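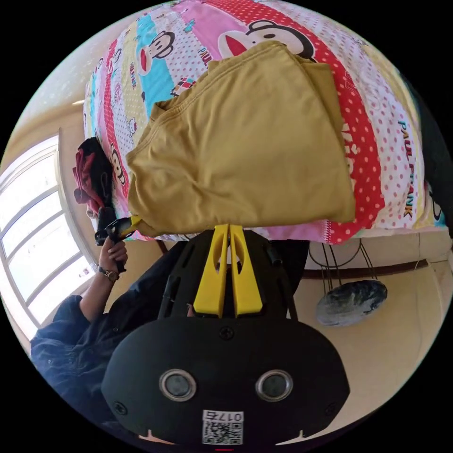
주거생활 지원기관 겔로리(Gelorley)는 가정 내 의류 정리 교육 과정 ‘체다(Ceda)’의 수강생 230명을 모집한다고 28/10/2026 밝혔다. 교육은 내년 1월에 시작되며, 회당 50분씩 진행된다.

이번 과정은 세탁을 마친 의류를 침대 위에서 펼치고 접어 수납하는 전 단계를 다룬다. 별도의 작업대를 갖추지 않은 가정이 많다는 점을 고려하여 침구 위에서 할 수 있는 방법을 중심으로 구성하였다.

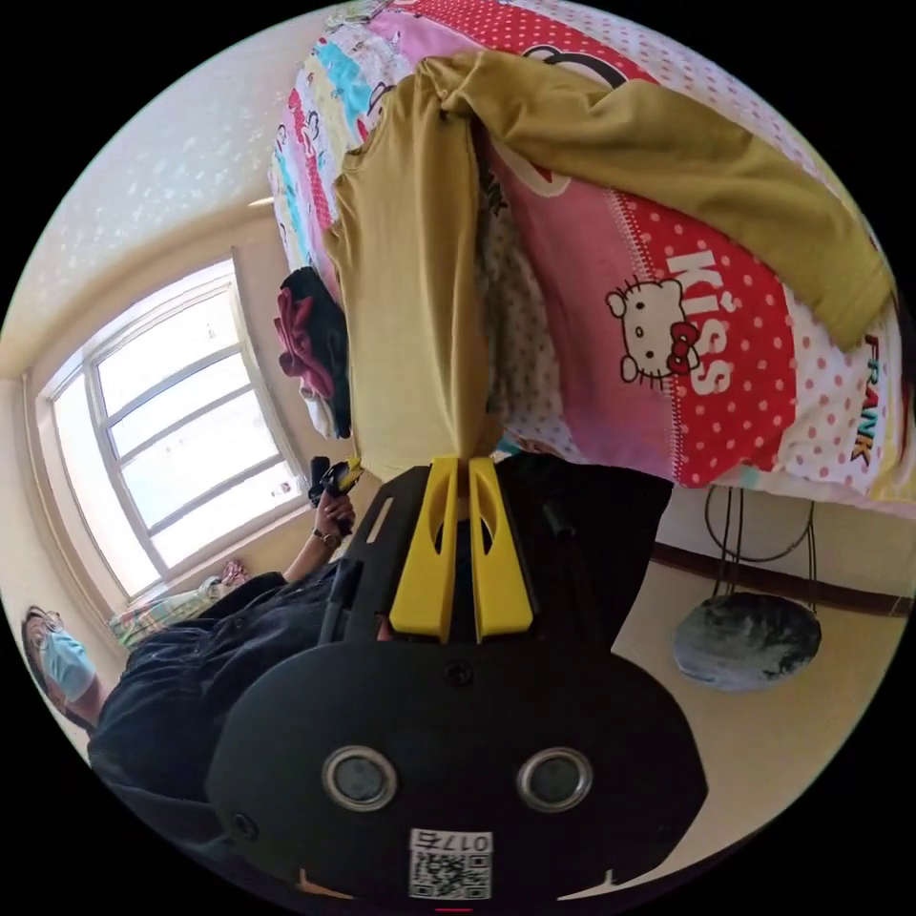

핀바르 니 코나일
겨자색 옷처럼 구김이 간 의류는 접기 전에 소매 등 긴 부분을 먼저 펴 놓도록 안내한다. 허리단이 있는 의류는 단을 기준으로 좌우를 맞춘 뒤 아랫부분을 접어 올린다. 무늬가 많은 침구 위에서는 단색 의류의 윤곽을 확인하기 쉽다는 내용도 교재에 포함되었다.

겔로리가 지난 과정의 신청자 1077명을 대상으로 실시한 조사에서는 약 37%가 의류 정리에서 가장 어려운 단계로 ‘접기’를 꼽았다. 교육을 총괄하는 미모자 할릴로비치 과장은 “수강생이 각자의 침실에서 바로 따라 할 수 있도록 순서를 간소화하였다”고 설명하였다.

수강 신청은 겔로리 누리집에서 선착순으로 접수하며, 교재는 개강 전에 우편으로 발송된다. 세부 일정은 신청자에게 개별 통지할 예정이다.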